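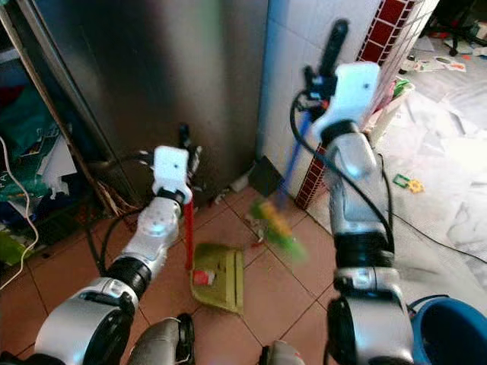
上个月我把Grostlow那份《家用服务机器人良好作业指引》从头读到尾，一共50页，读完第一个感觉是：写它的人大概很久没扫过地了。

先说清楚，我不反对定规矩。我在Pakport做过两年现场验收，见过没有规矩的样子：急停按钮藏在柜子后面，电源线从过道中间横穿过去，问谁负责，三个人互相看。所以有人愿意坐下来写条文，我是欢迎的。我怀疑的是另一件事：条文写得越整齐，读的人越容易以为问题已经解决了。

举第4章为例，标题叫“作业区准备”。里面要求开始清扫前，地面“应保持无障碍、无松散物品”。我读到这句停了一下。地面上要是没有松散物品，那还扫什么？Noura Zoubi在评议时也提了这个意见，编写组的回复是“松散物品指非清扫对象”。好，那谁来区分？摊在地上的纸和塑料布算不算？上面搁着的小玩具呢？从纸上蜿蜒过去的一根黑线呢？人看一眼就有数，写成条文就得老老实实写明白：由谁在开工前判断，判断不了的时候停下还是绕开。指引里没有写。

再说扫帚和簸箕。很多人觉得这是最没有技术含量的活，所以规范里一笔带过，只有一句“工具应可靠夹持”。可是双臂作业，一只手拿簸箕，一只手拿扫帚，难处全在两只手的关系上。簸箕要平贴地砖，前沿翘起来一点，灰就从底下钻过去了；扫帚又不能把簸箕推着走。家用扫帚的柄是给人手设计的，圆的、滑的，夹爪夹上去会不会转？“可靠”是多可靠？扫多少下之后检查一次？我翻遍了附录，没有。

附录里倒是有一张评分表，1048次试扫的汇总，成功率漂亮得很。我去问Ifor Samuel，这里的“成功”怎么定义。他在Farah那边管测试，人很坦率，说定义是“目标物进入簸箕”。进去以后呢？簸箕端起来的时候洒没洒，倒进桶里没有，都不在统计内。墙角、冰箱脚边那些最难弄的碎屑，也只占试扫里很小一部分，具体多少他说要查，到今天还没回我。我不怪他，他手上的事多。不过一份指引拿这样的数字当依据，我认为至少应该在表格下面加一行小字。

地砖缝也是一个例子。测试规程写的是“平整硬质地面”，而真实的厨房多半是带缝的砖，碎屑卡在缝里，扫帚从上面过去，毛一弹，东西飞到半米以外。顺着缝扫和横着缝扫，结果差很多，我妈都知道。规范里一个字没提方向。

线缆这一条我要多说几句，因为这是真会出事的。指引第6章对外部电线写得很细，什么不得跨越作业区，什么须贴墙固定，可是对机器人手臂上自己带的线，只有“应妥善整理”五个字的要求（好吧，六个字）。手臂外面走线，总得留出活动的余量，留多了就成一个圈。厨房里能勾住线圈的东西有多少？柜门把手、椅子腿、桶的提梁。我在Stalliston看过一次演示，没出事，但我全程盯着那圈线，扫帚怎么动的反而没看进去。我的建议很土：把每只手臂伸到最远、抬到最高、转到最拧的位置，各停一下，量线圈离手臂的最大距离，写进表里，超过就重新扎。做一遍花不了多长时间。

还有停机之后怎么办。第7章要求“发生异常应立即停止”，听着很稳妥。可是两只手都拿着长柄工具的机器，立即停止以后，扫帚还举在半空。这时候人走过去拿，夹爪会不会突然松？应该先断电还是先扶住工具？谁站在哪一边？这些在工厂里早有一套做法，搬到家里来的时候好像掉在半路上了。

有朋友说我太苛刻，毕竟只是扫个地。我的看法是，正因为是扫地，才容易大家都不认真。焊接、搬运，出了事有人追究；扫地扫不干净，主人自己弯腰再扫一遍，什么记录都不会留下。记录里没有的毛病，下一版指引自然也不会改。

评议期截止的时候，他们一共收到354条意见。我提了其中的11条，被采纳2条，一条是错别字，另一条是把“簸箕”的英文译名统一。其余的回复基本上是“已知悉，留待后续修订”。我把没被采纳的几条抄在下面，省得以后忘了。

一、作业区里哪些东西不许碰，开工前由在场的人指定，并且记下来。
二、成功率按“垃圾进桶”计算，中途洒落的另列一栏。
三、墙角、电器脚边、砖缝单独测试，单独公布，不和空旷地面混着平均。
四、手臂自带线缆按最大活动姿态检查，每次换工具后重做。
五、停机后取工具的步骤写成固定顺序，贴在机器旁边看得见的地方。

Noura看完说第三条他们肯定不会收，因为一分开算，那张表就不好看了。我估计她是对的。九月有第二轮评议，我打算原样再交一遍，第二条后面附上我自己在厨房里试的笔记。家里那把扫帚的毛已经歪得厉害，得先去买把新的。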